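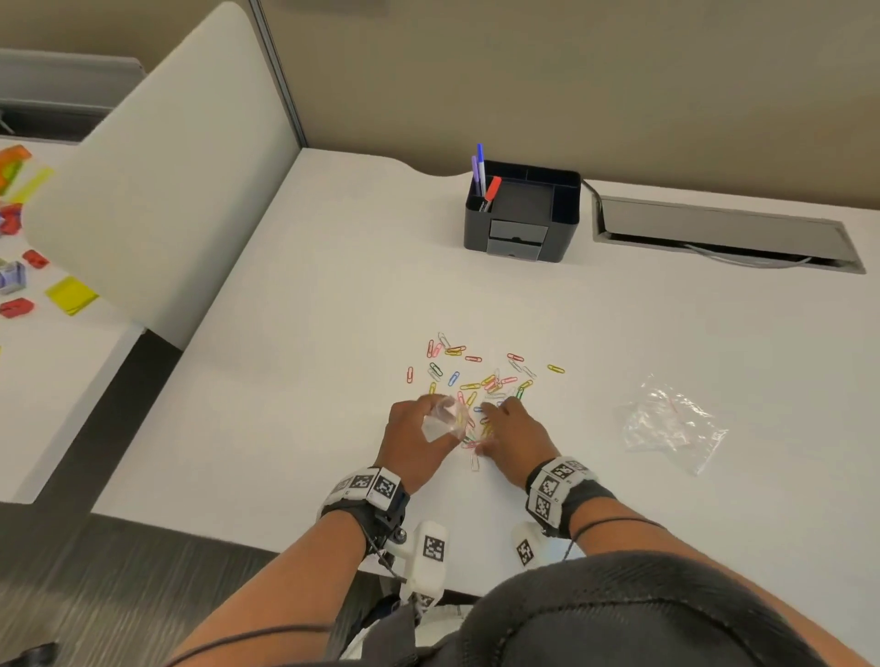

Paperclips on the desk, all colours

Re: [Prerkirley stationery list] What do you keep your clips in?

Hello all,

Fernanda Patrício wrote in August 2025:
> I've got over 3,000 paperclips in a biscuit tin and can never
> find a pink one. Does anyone keep theirs out on the desk? Would
> love to see how you do it.

Oh Fernanda, I do love this question! I'm a clear cup person (small, plastic, nothing fancy) and I wouldn't go back to a tin. The colours show straight through, so you know at once if you're low on green.

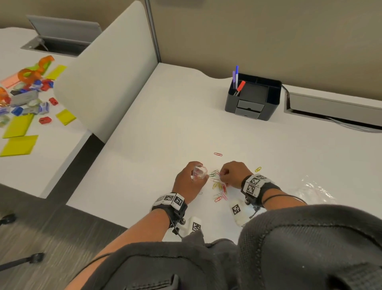
Cup, clips, and the black organizer at the back

My method is to tip the lot out on a white desk, where even the silver ones show up, pick out the bent ones and then pinch them back in a few at a time. It takes me 9 minutes and I enjoy every one of them!

Pens go in an organiser with a little drawer – mine came from Louro. Has anybody tried the drawer for clips? I'd be so keen to hear.

All the best from Brelent,
Jo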